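FOR IMMEDIATE RELEASE

16 September 2022

Jinditz 4 is out, and it finally understands phone cases

Plarkolia opens up the new version of its demonstration-to-motion software to all current customers and to anyone who wants a trial

Hi from Plarkolia! I write our release announcements, which means I get to sit between the people who build Jinditz and the people who use it, and this is the one I've been looking forward to since January. Jinditz 4 is available today. If you already have a license, the update is waiting in your account. If you don't, there's a trial at the bottom of this page, and I'd love for you to break it and tell us how.

For those of you who are new: Jinditz is software that takes recordings of a person doing a task with hand-mounted grippers and turns them into something a robot planner can use. It lines up the views, works out where the fingers were, marks the moments when something was grasped or let go, and hands you a clean set of motions at the end. You can feed that into your own training code or into our planner. Plenty of people do a bit of both.

Most of the work on version 4 went into one stubborn family of tasks, putting a phone into its case and taking it out again. It sounds like such a small thing (I do it without looking), but for software it's a real bear. The parts are thin, the fit is tight, and the useful motion is often a little tilt that's over before you notice it.
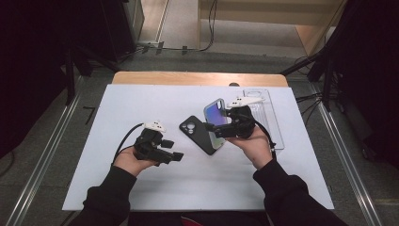

Plarkolia Perception and Planning Team

The bench work is two-handed, with a gripper on each hand, the phone held in one of them and the cases set out on a white board, one black case and one clear. Clear plastic is where the old version got into trouble. Jinditz 3 looked for edges and trusted them, so a see-through case would come back as half an outline, or as part of the table behind it. We had customers quietly leaving the clear cases out of their recordings, and I can't blame them one bit.

So what's new? The big one is a part of the perception code we've been calling Grirkden. It keeps several guesses about where a see-through object is and carries them along from one moment to the next, and it lets the position of the gripper fingers weigh in. If the fingers have closed on something and stopped, then there's an object between them, whatever the colors are doing! The old code had that information and never used it, and I still wince a little when I think about how long the request sat on our list.

Grirkden also pays attention to features that stay put on a case, like the rim and the camera cutout, and it cares a lot less about color in the middle of the back.

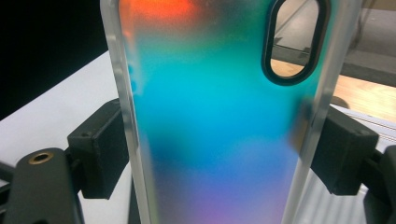 A phone with a colorful back inside a frosted case used to look like a brand new object every time it turned a few degrees, and the tracker would drop it and start over. You'd get a recording chopped into bits, and then some poor person would spend an afternoon stitching the bits together by hand. In our own tests on 400 recordings, Jinditz 4 needed hand repair on 11. We'll put the full breakdown in the release notes, including the ones that went wrong, so you can see what kind of thing still trips it up.

The second piece is the planner, and this is the part I think existing users will feel first. Two-handed plans used to be made one arm at a time and then checked against each other, so when they clashed you'd get an error and not much help. Version 4 plans both arms together. You can tell it that one hand is holding and the other is moving, or let it read that from the recording, and it'll keep the holding hand where it needs to be. When it can't find a plan, it shows you the moment where things got stuck, in plain words. I asked for that one myself, after staring at a number code for longer than I'd like to admit.

Then there are the smaller things. The timeline scrolls smoothly now, even with both wrist views and the head view open. You can rename a grasp label everywhere at once. Export keeps your folder names the way you typed them, capital letters and all (yes, we heard you). The calibration page has been cut down to a single screen, and it remembers your last setup.

We tried the early builds with Uniyal, who run a test bench for small assembly work and have been wonderfully blunt with us from the start. Their feedback is the reason you can now pause an import and pick it up later, and also the reason the dark theme is, well, dark.

A few things aren't there yet. Mirrored backs are still hard, and so are very soft cases that fold over when you squeeze them. Live preview during recording works with one gripper and will come to two in a later update. If your work depends on either of those, please write to us before you upgrade and we'll talk it through.

Jinditz 4 opens projects made in Jinditz 3 and leaves the original files alone. The trial runs for 32 days with every feature turned on, and you don't need a card to sign up. Training recordings for the phone case task come with it, so you can start playing before you've recorded anything of your own.

Availability: now, as a download for current license holders and trial users.

Press questions, review copies and requests for a walkthrough: use the contact form on the Plarkolia press page and put Jinditz 4 in the subject line. It comes straight to me.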